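The sourdough crackers that ate my March

I have been making crackers. So many crackers! It began with a jar of starter that needed feeding and a mother-in-law who says (quite rightly) that pouring the extra down the sink is a crime. Pancakes were fine for a while, then I got sick of pancakes, and then Iqra Mirani from my choir sent me a recipe typed entirely in capitals and I was gone.

If you've never made them, you are going to be so annoyed at how easy they are. The basic mix is 100 grams of starter straight from the fridge, the same of plain flour, a good glug of olive oil and a big pinch of salt. You stir it, squash it into a lump and leave it alone for half an hour while you do something else. Then roll it thin. Thinner than that. You want to be able to read your shopping list through it, or nearly.

I bake mine at 170 fan on the middle shelf and start looking at them after twelve minutes. Our oven is an old Oberholzer that came with the flat and it runs hot at the back left, so I turn the tray halfway and still get one corner the colour of a conker. I eat that corner standing up. It's the best bit.

Now, flavours. I've tried loads and I have opinions.

Rosemary and flaky salt is the one everybody likes and I can't fault it. Chop the rosemary much finer than you think or it's like eating a hedge.

Nigella seed is my favourite by miles. Gaurav Kaushik at work had one with a bit of mango pickle on it and went quiet for a whole minute, then asked if there were more (there were, I'd hidden them in my drawer).

Smoked paprika was lovely but turned my rolling pin orange, and it has stayed orange.

Cheese was a bit of a letdown, if I'm being fair. I used a hard one, grated fine, and they went soft by teatime. Dede Antwi tells me I should put the cheese on top for the last few minutes instead of in the dough, so that's my next go. She also says to try caraway, which I've always thought tasted of dentists, but she's been right about everything else so far.

The big discovery this month was rye! I swapped half the flour for some dark rye I got on our trip to Mavville, where there's a little mill shop that sells it by the scoop, and they came out nutty and deep and properly snappy. The dough is stickier, so roll it between two sheets of baking paper and don't fight it. Mark your lines with a pizza wheel before they go in. I skipped that once and had to break the whole slab up by hand, and I rather liked the ragged look, so perhaps ignore me.

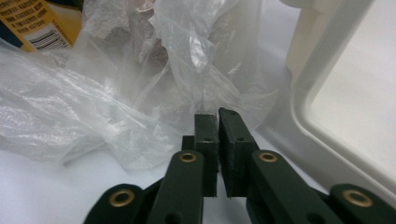

Keeping them crisp is the part I've had to work at. They must be stone cold before you put them away, and I mean an hour on the rack, not ten minutes. Mine live in an old biscuit tin with a sheet of kitchen paper in the bottom and they're good for a week, though they have only once lasted that long. If they do go a bit bendy, five minutes in a low oven brings them straight back.

I took a double batch to Sarita Srivastava's birthday, half rye and half nigella, with a bowl of labneh and some of her own plum chutney, and it was all gone before the hot food came out. Three people asked for starter, so I now have little jars lined up by the kettle, and I've started writing feeding notes for each of them like somebody sending kittens to new homes.

Next up is oatmeal and black pepper, and Dede's caraway if I'm feeling brave. If you've got a flavour I should try, put it in the comments, I'd love to hear. Somebody must have cracked the cheese ones by now!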